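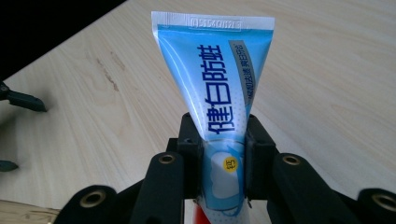 Toothpaste tube, light blue, crimped end up.

Elsie Treloar
Thread on replacing the driver's window regulator in a Tamamus wagon. I finished mine Monday and a few people wanted the details, so I'm putting them in one place.

The symptom was the window dropping into the door when I hit a pothole. The motor still ran. I could hear it turning and the glass stayed where it was, down inside the door. Motor noise and no movement is usually the cable or the plastic guides on the regulator.

If you press the switch and hear nothing, check the fuse and the switch before you order anything. On this wagon the driver's switch also controls the other windows, so try those too.

The shop quoted me $530, parts and labor. That was for a new regulator with the motor attached. My motor was fine, so I only wanted the regulator.

I looked at used ones first. The yard out on Sutcliffe Road had two wagons with good doors, but they pull regulators with the motor and won't split them. They also only give you a week to bring it back.

Ended up ordering from Pevel. The part is made by Fostora and the number on the bag ends in 1256. That's the front left, for power windows, without motor. Front right has a different number and the two won't swap.

Watch the listings. Plenty of them say "front" and don't say which side. Some sellers go by driver and passenger, some by left and right. I messaged the seller with my VIN and they confirmed it the same afternoon.

Also check the connector on your motor. Early wagons have a two-wire plug and later ones have six wires, for the auto-up feature. The regulator itself is the same. The motor is not.

Tools I used: Phillips screwdriver, 10 mm socket with a short extension, a Torx driver for the motor screws, a plastic trim tool, and masking tape for the glass. A magnet on a stick helps if you drop a bolt in the door. I dropped two.

Step one is getting the glass up. Mine was all the way down, so I reached in through the speaker hole and pushed while Kofi Amissah pulled from the top. Then tape over the top of the door frame, both sides, several strips. Don't trust one strip.

Disconnect the battery before you put your hands in there. If you need power to move the glass to the right height, do that first and then disconnect.
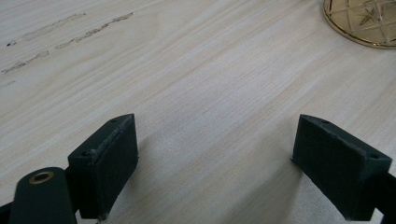
Wood surface, pale, with some darker streaks.

Door panel. One screw behind the inside handle, two in the armrest pocket under a rubber mat, one at the bottom rear corner. After that it's clips all the way around. Start at the bottom and work up. Lift the panel off the window sill at the end, straight up.

Three of my clips broke. They're old and they will break on yours too. Order a bag of them with the regulator and save yourself a second shipping charge.

Unplug the window switch, the mirror switch and the door light. The handle cable unhooks with a quarter turn. Take a phone picture of it first.

Behind the panel there's a plastic sheet stuck on with black butyl. Peel it slowly from the front edge. If it's still sticky you can reuse it. If it tears, tape the tear. Don't leave the sheet off, it keeps water out of the cabin.

The glass is held by two 10 mm bolts you reach through the access holes. The regulator is held to the door by 4 nuts. Leave the top two for last so it doesn't fall.

Once the nuts are off, the whole thing folds up and comes out of the big hole at the bottom. It takes some turning. Motor end first worked for me. Wear gloves, the metal edges inside the door are sharp.

The old one had a snapped cable and half of one plastic guide missing. The other half was at the bottom of the door with some leaves and a dime. Clean out the drain holes while you're in there.

Moving the motor over is three Torx screws. Hold the drum in place when you lift the motor away or the cable can jump off. The new regulator came with a plastic clip on the drum. Leave it on until the motor is seated.

I put white lithium grease on the rails, a thin layer. The new one came dry. Silicone spray in the rubber channels, no grease there.

Going back in, thread all the nuts by hand before you tighten any. Then lower the glass onto the brackets, start the two glass bolts, and run the window up with the bolts a little loose. Tighten them with the glass closed so it sits square in the channel.

I skipped that the first time and the window came up crooked at the front. Had to take the plastic sheet back off. Twenty extra minutes.

For cars with auto-up: after you reconnect the battery, hold the switch down until the window is fully open, keep holding a few seconds, then do the same going up. If you don't, it will stop partway and back down.

Test everything before the panel goes on. Window, locks, mirror, inside handle, outside handle. Close the door only after you've tried the latch with a screwdriver.

Time was a bit under three hours with a break. I'd expect less the second time. Kiri Fairweather did the same job on hers alone, but her glass was already up.

Replying here to Revathi Raju, who asked about the rear doors. I haven't done one. The rear glass is smaller and there's a fixed piece behind it with a divider bar, and I'm told the bar has to come out first. If someone has done it, post below.

Also asked: is the aftermarket part any good? It's been 505 miles and the window works. It's slightly slower than the passenger side going up. The cable looks the same thickness as the original and the guides are a harder plastic. I can't tell you how it will be in three years.

One thing I'd change. I would have bought new butyl tape. The old stuff let go at the bottom corner after the first rain and I had to press it back down with a wallpaper roller.

I have the old motor screws and a few spare clips in a bag if anyone local needs them. Next is the tailgate struts, probably February.

Share 4 Comments 4

We use cookies to keep you signed in and remember your settings. Accept | Manage

Contact | Copyright | Back to top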